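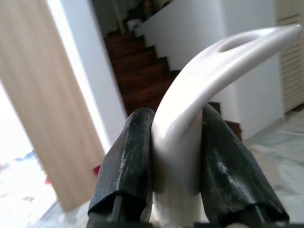
A curved white hook with a slot along the top of its arm, with dark wooden stairs behind.

Most homes have more hooks than their owners think, and most of them are in the wrong place. They go up behind doors when people move in and stay there for years, holding one coat too many.

The hall and the foot of the stairs are where it matters. Coats end up over the banister, bags sit on the bottom step and umbrellas fall down behind the radiator. A few well-placed hooks will clear most of it, and they cost far less than a hall cupboard.

Shape is the first thing to look at. A short, straight peg is fine for a cap or a dog lead, but a heavy coat will slide off it. A long arm with a rounded end is kinder to collars and leaves no dent in knitwear. Glossy white is easy to wipe, though it shows every fingermark on a dull afternoon.

Next comes the fixing. In our old terrace in Bresham the hall wall is crumbly plaster over brick, and screws without proper plugs lasted a month. A batten fixed to the wall first, with the hooks screwed into that, has held since February. In a newer house with plasterboard, find the studs before you drill.

Height depends on who lives there. We set the main row at 1.6 metres and a second row for children at 90 centimetres, low enough for school bags to hang clear of the floor. Leave a good hand's width between hooks – more if you own thick winter coats.

Keep hooks off the staircase wall itself if the stairs are narrow. A coat sticks out further than you expect, and sleeves catch on people carrying washing up to the bedrooms. The wall opposite the bottom step is usually the better choice.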